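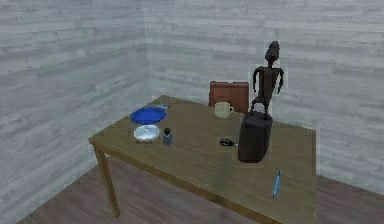
A wooden table and chair in a room with pale plank walls.

JEKEMCOMBE, 28 December 2020 — Furniture maker Teseck will open a second showroom in Jekemcombe in the new year, taking over the former Flemberg drapery on the main street.

The lease was signed in November. Fit-out work has started and the doors are due to open once the new front windows are in.

The showroom will carry 40 pieces from the current catalogue, including dining tables, chairs and bookcases. Customers can order in a choice of finishes and colours, with delivery to any address within 97 kilometres included in the price.

Teseck will also run a repair counter at the back of the shop, open 2 afternoons a week. Loose joints, worn seats and scratched tops will be looked at on the spot and quoted in writing. Furniture from other makers is welcome.

The company now employs 31 people across its workshop and its first showroom, and is hiring for sales and delivery roles at the new site. Applications can be left at either address.

Parking is at the rear, off the lane.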